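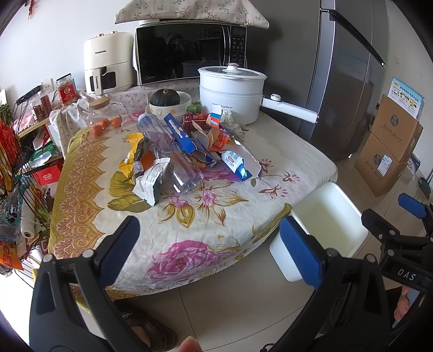
Xiaoqing Shi says I should flatten every box before it goes near the recycling, and that wrappers with a shiny inside belong in the trash, always. Fine! I'd have stuffed the lot in one bag and gone to bed. It was past 8 by then and I still wanted noodles out of the electric pot (the tablecloth needs a wash too, rose and all). Gave it 20 minutes, did the cardboard first, and left the plastic for Monday.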